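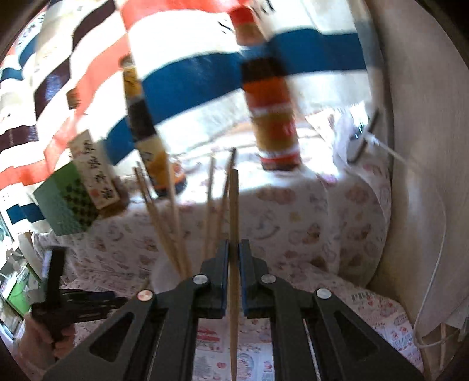
Colloseck Community House to Reopen Its Noodle Room With Reusable Chopsticks at Every Table

By Liv Solberg
January

COLLOSECK -- The noodle room at the Colloseck Community House will reopen to the public this month with a new set of house rules for its tableware, ending the use of disposable chopsticks at its lunch service and evening classes.

The change was approved by the house's governing board at its winter meeting and takes effect on the first day of the new term. Under the revised rules, all chopsticks used in the room will be washed, dried and returned to upright holders on the tables, where guests may help themselves. Individually wrapped pairs will no longer be purchased.

According to the annual report presented at the meeting, the room went through 1,632 disposable pairs in the autumn term alone. The report attributed the figure to a rise in lunch attendance and to the practice of laying out a fresh pair at each seat before service, whether or not the seat was taken. Pairs left unused at the end of a sitting were often thrown away with the rest when tables were cleared.

The board has bought 700 reusable wooden pairs to replace them. The order was placed with Åberg, a kitchenware supplier based in the Evgate district, and was delivered in two lots before the winter break. The second lot included a number of shorter pairs for children, who make up a large share of the guests during the school holidays.

"The room has always been a place where people sit down close together and reach for what they need," the board said in a written statement. "The new arrangement keeps that character and reduces what the house sends to the landfill each week. We ask guests to bear with the staff while the new routine is established."

Several readers of the house bulletin had written in to ask whether shared holders would be hygienic. The board's statement addressed the question at some length. Chopsticks will be washed by machine after every sitting and air-dried overnight on racks in the back kitchen. Holders are to be emptied and washed at the close of each day. Guests are asked to take chopsticks by the thick end, to return only those they have not used, and to place used pairs in the trays beside the serving hatch.

Any pair found to be split, warped or stained will be withdrawn. The kitchen will keep a written record of withdrawn pairs, and the board will review it before placing another order. Under the terms agreed with the supplier, pairs that split within the first term will be replaced without charge.

The cost of the change was met from the house's equipment fund and from a grant of household goods made by Wedex, a local wholesaler, which also provided the drying racks. The board said that lunch prices would not be raised this term as a result of the purchase. Prices for evening classes, which are set separately, are also unchanged.

Tablecloths and wall hangings to stay

The board also considered, and declined, a proposal to refurnish the room in a plainer style. The proposal, submitted by a member in the autumn, would have replaced the patterned tablecloths with plain ones that could be laundered together with the linens from the main hall, and would have moved the hanging decorations to a display case in the entrance corridor.

Comments from regular guests were strongly in favor of leaving the room as it is. Of the written comments received, 17 mentioned the wall hangings by name and asked that they remain. Several guests said that the decorations were what their children remembered about the place, and one described the tablecloths as the first thing she would miss.

The board agreed that the decorations would stay where they are. It asked, however, that they be taken down once each year for dusting and that any hanging placed near the serving hatch be kept clear of steam. The first cleaning is planned for the end of the spring term, when the room is closed for floor maintenance. Members who have lent items to the room may collect them at that time if they wish to have them back, and are asked to notify the office in writing beforehand.

New tablecloths will be bought only as the present ones wear out. The board recommended that replacements be chosen by the staff who work in the room.

Opening hours and classes

Lunch will be served from 11:30 a.m. until 2 p.m. on weekdays, as in the previous term. The last order is taken at 1:40 p.m. Seating is not reserved, with the exception of one table held for school groups, which must be booked through the office at least 10 days in advance.

Evening classes in noodle making and simple broths will resume in the second week of the term. Classes begin at 6:30 p.m. and end with a shared meal. Participants should bring an apron and a container with a lid for leftovers. A short introduction to table manners, including how to hold and set down chopsticks, will be given at the start of the first class in each series. It is also open to lunch guests at no charge.

Forks and spoons will continue to be available on request at the serving hatch. Guests who prefer to bring their own chopsticks may do so, although the kitchen is unable to wash personal items or to store them between visits.

Takeout orders are affected as well. Disposable pairs had previously been placed in every takeout bag. From the start of the term, no utensils will be included, and customers who will be eating away from home are advised to bring what they need. Remaining stocks of wrapped pairs have been given to the Evgate craft workshop, which will use them in its after-school program.

The board will receive a first report on the arrangement at its spring meeting. The report is to cover the number of pairs lost or withdrawn, the additional hours spent on washing, and comments received from guests. Comments may be left in the box by the entrance or sent to the office in writing, and should include the date of the visit.

Last updated: January, 4:10 p.m.

This site uses cookies to remember your settings and to measure how our pages are used. By continuing to browse, you agree to our use of cookies. Manage preferences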